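Section 4 – Setting up a Haradeck shelf scale for loose produce

Rev. 11/02/2024. Replaces the December sheet. Bin the old one.

Read this whole section before you unpack the feet. Covers the single-platform scale only. Two-platform units, see Section 6.

Before you start

Need: scale body, 4 feet, power brick, label roll, the Clastis key card (small gray envelope, taped inside the lid). Level counter. Outlet within reach, no extension cords.

Caution – lift by the body, never by the platform. A bent platform post is not covered.

4.1 Placing the scale

1. Screw in all the feet. Finger tight, no tools.
2. Set the scale on the counter. Check the bubble at the back left corner.
3. Turn the feet until the bubble sits inside the ring. Lock the collars.
4. Keep clear of fans, door drafts and the cooler vent. Moving air makes the last digit jump.
5. Remove the red shipping screw from underneath. Keep it. You will need it if the unit ever goes back.

4.2 First power-up

1. Plug in. Platform empty. Hands off.
2. Wait 30 seconds. Display counts down, then shows zero.
3. If it shows E2, the shipping screw is still in. Power off, go back to 4.1 step 5.
4. Slide the key card in, chip side down. Wait for the beep.
5. Pick pounds or kilos. This can't be changed later without the card, so choose right.

4.3 Crate weights (tare)

Skip this if you only use bags. Anybody selling or packing from open crates has to do it, and do it once per crate type. Slatted crates vary more than you'd think, and they pick up weight when they get damp. Redo the tare after washing, once they have dried.

1. Put the empty crate on the platform, centered.
2. Press TARE, hold until the light goes green.
3. Type a crate number and press SAVE. The scale holds 118 crate numbers.
4. Write the number on the crate. Marker is fine, somewhere it won't rub off.

Note – one kind of produce per crate. Mixed crates can be weighed but the label will only print one item name.

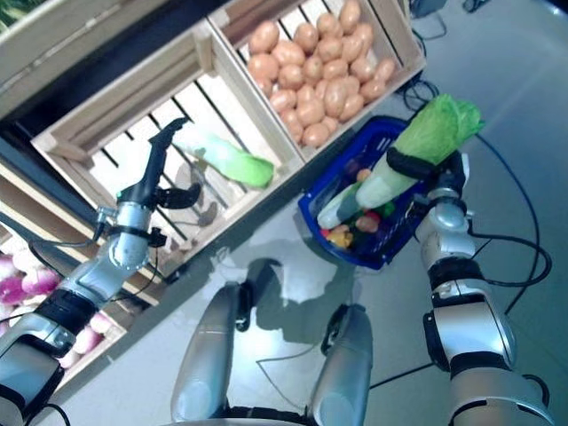 Fig. 4-1. Produce sorted by kind in wooden crates.

4.4 Loading the item list

Item names and prices come from Serach, the list program on the store computer. You can type them in at the scale instead but it's slow.

1. On the computer, open Serach and choose Send to Scale.
2. On the scale, press MENU, then RECEIVE.
3. Leave both alone untill the display says DONE. Don't print labels during this.
4. Press any item key and check the name and the price. Check a few more.

List limit is 400 items. Anything past that is dropped without a warning – oldest entries stay, newest go. Trim the list first.

Stores on the MacRitchie price plan: prices are locked at the scale. Change them in Serach, send again.

4.5 Labels

1. Open the side door. Drop the roll in, print side facing out.
2. Feed the end under the bar, close the door, press FEED 2 times.
3. Blank label? Roll is in backward. Flip it.
4. Faint print – clean the head with a dry cloth. No alchohol wipes on this model.

4.6 Daily check

Zero before opening. Put the test weight on, read it, take it off. Display must go back to zero. If it doesn't, re-level and try again. Still off, stop using the scale for sales and call the service number on the base plate.

Wipe the platform at close. Damp cloth, no spray. Leave the power on overnight.

Next: Section 5, Connecting a cash drawer.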